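Cukadville Soap Swap Returns to the Grange Hall This Spring, With a Few Changes

2021-03-08

After skipping its usual December date, the Cukadville Soap Swap is coming back, and the folks who put it together could not be happier to say so. The swap will be held outdoors on the lawn behind the old grange hall on Sutcliffe Road, on a Saturday in late April, with the exact date to be posted on the hall door and on the swap's page as soon as the tent rental is settled. If you have never been, it is a friendly sort of morning where people who make soap at home bring a batch of their own bars, lay them out on a table, and go home with the same number of bars made by somebody else.

The last full swap brought in 321 bars, which was a record for a town our size and meant that a good many people went home with more lavender than they could use in a year (we have been told that some of it is still scenting sock drawers all over the county). There were goat milk bars and salt bars, coffee scrubs, a very handsome charcoal swirl that won the ribbon, and a tray of little soap tarts that looked so much like the real thing that the organizers had to put up a sign asking children not to bite them. The sign did not help much, but no harm was done, and the tarts were the first thing to go.

This year the swap will be a little smaller and a lot more spread out. There will be 13 tables on the lawn, each with plenty of grass around it, and makers will be given an arrival time when they register so that everybody isn't unloading at once. Masks are required for makers and visitors alike. Bars must be wrapped or boxed this time, which the organizers know is a disappointment to anyone who loves to pick up a bar and give it a good long sniff, so each maker is asked to bring one unwrapped bar of every scent in a lidded tub, to be opened by the maker and passed under noses at a polite distance.
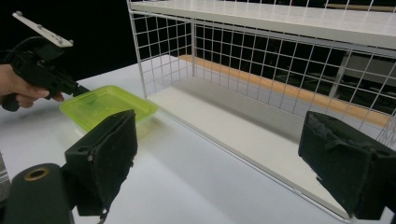
Labels are the other thing that has changed, and the organizers would like everyone to read this part twice. Every bar needs a card or a sticker listing what is in it, including the oils, the colorants, any fragrance or essential oils, and any nuts, milk, or honey. At the last swap a few beautiful bars came in with nothing but a ribbon around them, and it was hard to know what to say to visitors with allergies. The sniffing tubs need a label too, and it should go on the side, so that it can still be read when the lid comes off. Any clean food container will do nicely for this, and a see-through one like the lime-green plastic one in the photo is just right. Please don't plan on putting that container back in the kitchen afterward, though, as fragrance oil has a way of staying in plastic and nobody wants their leftover rice to taste of patchouli.

Cold process bars should have had at least 4 weeks to cure by the day of the swap. Makers who like to work right up to the last minute may want to get their batches poured by the middle of this month, just to be safe. Melt and pour soap is welcome as always and has no waiting time, so there is still hope for those of us who put things off. Bars should be somewhere near the size of a deck of cards, and sets of smaller soaps can be bundled together to make up one swap. Each maker may bring up to two dozen bars.

There is a new sponsor to thank as well. Grondomholm, the craft supply shop that opened downtown last fall in the former shoe repair, is giving the ribbons and the paper bags, and is also putting together a basket of molds, micas, and sample-size fragrances for the raffle. The shop has had a shelf set aside for soap makers since its first week, and by all reports that shelf has been getting longer ever since, with more and more people at home this past year and looking for something to do with their hands. Raffle tickets are a dollar each, and the money goes to the Mestach Pantry, which will also be taking unopened soap, shampoo, and toothpaste at the gate. The raffle at the last swap brought in $412 for the pantry, and it would be a fine thing to beat that.

The judging will go on, with the same ribbons for best scent, best looking, and best first batch. That last one has always been the crowd's favorite, and it is open to anyone who made soap for the very first time since the previous swap. There is no shame at all in a bar with a crooked top or a color that came out nothing like what the bottle promised. Plenty of the regulars will gladly tell you about the year their pink turned tan, or the pumpkin batch that got so thick in the pot it had to be spooned into the mold like mashed potatoes. One of those pumpkin bars got an honorable mention.

A beginners' demonstration is planned for midmorning at the far end of the lawn, weather allowing. It will cover melt and pour only, so there will be no lye on the grounds, and children are welcome to watch with a grown-up. Those who want to learn cold process can put their names on a list for a class later in the year, once it's possible to gather indoors again at the hall. Bring a lawn chair if you plan to stay for the whole thing, and a thermos too, as there will be no coffee table this year and the mornings can still be pretty chilly.

Registration for makers is open now. Forms can be picked up from the box on the porch of the grange hall or at the front counter at Grondomholm, and they can be dropped back off at either place. There is no charge for a table, but the tables do tend to fill up, and anyone who registers and then can't come is asked to leave word so the spot can go to the next person waiting. Visitors who don't make soap don't need to sign up at all, and can buy from any bars left over once the swapping is finished, at three dollars apiece. In case of rain the swap will move to the following Saturday, same lawn and same hours.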